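Folding, and the drawer with the failed ones

I promised to write more often in this blog and then I was silent for the whole winter. My excuse is that I folded. When I come home after a day of folding I don't want to type, I want to lie on the floor with the hands flat beside me.

For the people who only know me from the old posts about bread: since January I work with a small group that gathers examples for a learning system. The system must learn to handle cloth. A box it can already pick up well enough, and a cup also, but cloth has no shape of its own and every time you put it down it becomes a new thing. So we show it, many times, how a person does it. We hold the grippers in our own hands and do the job with them, and everything is recorded, and later the model gets it to learn from. My father asked me on the telephone if this is a real profession. I said that there is a contract.

The target for this round is 3,000 good examples. I write "good" because this word has cost us more discussion than all the other words together. In the first weeks we wanted to keep only the beautiful ones, where the towel goes from heap to square without any hesitation. Dirk Maes was very strict on it. He watched the recordings in the evening with a cup of tea and threw away everything where somebody stopped to think. Then the first model was trained on what he had left, and it could fold a towel very elegantly if the towel was lying almost right already. If a corner was underneath, it went on making the same elegant movement in the air, above the towel, without holding anything. I felt a little sorry for it.

After that we changed the rule. A recording where you miss the corner, see it, go back and take it again, is now a good one, and it even gets its own label. The label is called "recovery" and I have the most of them in the group, which I tell everybody as if it is an achievement. A recording where you miss the corner and then do something a bit desperate, such as shaking the towel until a corner shows up, was the subject of a whole afternoon. Roos said that people shake towels at home, so it counts. Dirk said the arm that must do it later can't shake like this. They agreed to keep these apart, in a folder which has the name "drawer". There are 119 in the drawer now and most are mine too.

I should explain how it feels, because I was wrong about this before I started. I thought: I have folded towels since I was six, so I will be fast. But with the grippers you have two fingers where you had ten, and you lose the sense of how thick the thing is that you hold. With your own hand you know at once if you have one layer or two. Now you must look. You lift a little, look if the second layer comes with it, put down, try again. In the first days I pressed too hard all the time and my thumbs hurt. Lieven, who plays the cello, had no pain at all and I was jealous.

The towels are also a story. We began with one kind, thin cotton, from a supermarket pack. They got soft and lazy after so much handling, and the model learned lazy towels. So Roos went out and bought others, thick ones and small ones, and microfibre in strong colours. The microfibre is the one I dislike the most. It sticks a little to everything, it stays standing when you want it to fall, and when you pull a corner the whole middle comes along like a tent. The pink one is known to all of us. In the log somebody has written only "pink again, sorry".
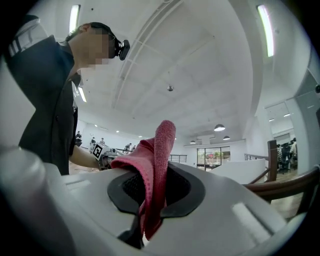

Plistusell handling group, Romescombe hall, upstairs tables

We work in sessions of 200 minutes, with breaks that you must take even if you feel well. This rule came from Willy Leemans, who did the same sort of work before with kitchen things and who got a bad shoulder from it. At the start I thought he exaggerated. Then I looked at my own recordings from one long day and I could see it myself: at the beginning I move quietly and I pick the nearest corner, at the end I pick any corner and I drag. A model does not know that I was tired. It will think that dragging is how one does it after a certain number of towels. So now I stop when the clock says stop, drink water and walk down the stairs and up again.

Before each recording you make the towel untidy, and this is harder than it sounds. If you let a person make a mess, the person always makes the same mess. I had a way of dropping it from the left hand so that it fell in a kind of twist, and Lieven could recognise my recordings from the first second only by the twist. He drops his flat, with one side turned over, very polite. Vinzenz Bachmann made a list of starting positions which you draw from a bowl, on folded papers: rolled, hanging over the edge, under another towel, inside out (we had a discussion about what is the inside of a towel), pushed together, thrown. "Thrown" is the favourite of everybody. You must throw it with your eyes closed.

The papers in the bowl have helped more than the new software, in my opinion, although I don't say it loudly near the people of the software.

What else goes wrong? Often it is something stupid. You forget to say the name of the task at the beginning and then at the end of the day there is a row of recordings with no title, and somebody has to look at each of them. The light changes after lunch on the side of the windows. Once I recorded a whole morning with a setting from the day before, and all of it had to be marked as not usable. I was close to crying, I went to Roos to confess, and she opened a table on her computer and showed me her own line from the autumn, which was longer than mine. She keeps it there on purpose, for the new ones.

There is also the question how much you should behave like yourself. I fold in 3, like my mother, and then in half. Dirk folds in half and in half again. Willy rolls them, which he has from years of camping, and he had to unlearn it because rolling is planned for a later round. We asked Breltis, who will use the model in the end, which fold they want. The answer came back after a long time and it was: whichever is the most common. So for one week everybody asked their family and neighbours. My family gave four different answers and a quarrel about bath towels against kitchen towels. Now we record both of the half fold and the fold in thirds, and you say which one at the beginning. I am happy that my mother's way is in it. She doesn't understand very well what it is in, but she is happy also.

Several readers have asked me by mail if I don't find it strange to teach a machine something that is done at home by people who get no money for it, mostly women. I do think about this. I haven't a finished opinion. Some days it seems to me a nice thing that somebody finally looks very closely at this work and sees how much is in it. How you smooth with the side of the hand before the second fold, how you look already at the next corner while you still hold this one. I never knew that I did this until I saw myself doing it on a screen. Other days I think it's a lot of effort and electricity for a towel.

What I can say is that I have become unbearable in other people's houses. I was at a friend's place for dinner and she was taking the washing off the line while we talked, and I wanted to stop her and ask her to do the last pillowcase again, slower. She does something with her chin, she holds the middle of the edge under it. We have no gripper for a chin. I told this to Vinzenz and he wrote it down, and I hope that it was a joke.

The count on the whiteboard is good and we should reach the target before the summer, if the pink one doesn't finish us first. After it come the shirts. Willy has seen the plan for the shirts and he says I should enjoy the towels as long as I have them. There will be buttons, and sleeves, and one starting position is "one sleeve inside out", which in my own home I solve by leaving it like that.

Next time I write about bread again, I have a new flour from the mill in Desjardins and it behaves in a very odd way in the second rise.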